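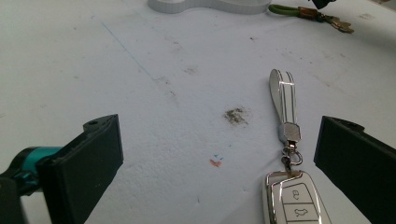

Wotham Street Residents Association
Minutes of the General Meeting, November 12, 2018

Present: Solange Charpentier (chair), the secretary, the parking lead, the garden lead, and members as signed in on the sheet at the door. Apologies were received from the Nullau Court building, whose own meeting was on the same evening.

The meeting opened at 7:05 p.m.

1. Minutes of the October meeting

Approved with one correction. Under item 4, "Bodin Avenue" should read "Bodin Lane". The two are on opposite sides of the creek and the city had already called to ask which we meant.

2. Matters arising

Street light at the foot of the Gerero steps: reported to the city again, reference number now on the notice board. The light comes on but goes off after a few minutes. The secretary will call back before the next meeting.

Loose handrail on the same steps: fixed.

Lost property: the box in the hall cupboard is full. Anything not claimed by the next meeting goes to the thrift store, except keys, which are handed to the front desk at the library.

3. Resident parking permits

The chair gave the background for those who missed October. The city has offered the streets between the creek and Bodin Lane a permit zone if we can show support from residents. The forms went out to 200 households. So far 130 have come back, and of those 106 are in favor. The city counts only returned forms, so the zone would go ahead on these numbers, but the chair said she would like to hear from more of the upper end of Wotham Street before we write the letter.

Points raised from the floor:

A member asked if the permit belongs to the car or the household. The parking lead said it is tied to the license plate. A household that changes cars has to apply again, and there is no charge for this in the same year.

A member who works nights asked about the hours. The proposal is 8 a.m. to 6 p.m. Several people said this misses the real problem, which is in the evening when the restaurants on Bodin Lane are open. The parking lead will ask if the hours can be moved later without starting the process over.

Visitor passes: each household would get one booklet. One member said that was not enough for anyone with a home health aide. The chair agreed and asked for this to go in the letter as a separate paragraph.

The residents of Nullau Court have their own lot and would not be able to buy permits. They have objected in writing. Their letter was read out. The main complaint is that the lot has fewer spaces than apartments – this was confirmed by the parking lead, who had walked over to look.

Agreed: the deadline for forms is extended by two weeks. Members from the upper end will knock on doors. The letter will be drafted by the secretary and sent around before it goes to the city.
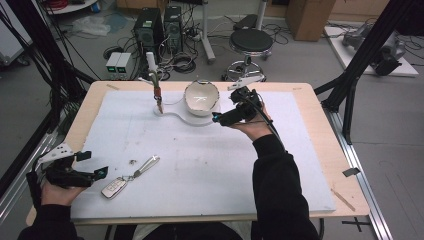 Page last changed: after the meeting, by the secretary (item 4 added)

4. Creek path planting

The garden lead reported that the bank below the footbridge has been cleared of ivy as far as the bend. The next step is planting, and the city will let us do it if the plants come from its approved list. A copy of the list was passed around.

The quote from the nursery for native shrubs and mulch is $1,000, delivered. There was some discussion about smaller plants at a lower price. The garden lead was against this, as the small ones put in by the footbridge two years ago mostly washed out in the first heavy rain. A member offered a pickup truck to save the delivery fee. The nursery will be asked how much would come off.

Vote: to accept the quote, less delivery if possible. Carried, with two against.

One of those voting against asked that her reason be noted. She would like the money kept for the Gerero steps until we know whether the city will pay for the lower landing.

Planting will be on the first dry weekend after delivery. Gloves and waterproof boots needed. The association has shovels but only one wheelbarrow, and the tire on it is flat.

5. Hall booking

The hall has changed its booking system. Groups now have to confirm each date by email a week ahead or the room is released. The secretary has set a reminder. The cost per evening stays the same for this year.

The hall also asks that chairs be stacked no more than six high and that the side door be checked before leaving, as it does not always catch.

6. Any other business

Leaf collection: the last pickup on our side of the creek is earlier than last year. Leaves must be in paper bags. Plastic bags will be left at the curb.

Dogs on the creek path: two complaints about dogs off the leash near the footbridge. The chair asked owners to keep to the posted rule. A member asked for a second waste bin at the Bodin Lane end, and this will be added to the list for the city.

Newsletter: items to the secretary by the end of the month. Short ones preferred – the last issue ran over onto a third sheet and cost more to print.

7. Next meeting

Same place and time next month. Permit letter and shrub delivery to be first on the agenda.

The meeting closed at 8:40 p.m.

Actions

Secretary: call city about Gerero steps light; draft permit letter; add waste bin to city list.
Parking lead: ask about later hours and extra visitor passes; reply to Nullau Court.
Garden lead: confirm order with nursery and ask about pickup; get wheelbarrow tire repaired.
Solange Charpentier: arrange door knocking at the upper end of Wotham Street.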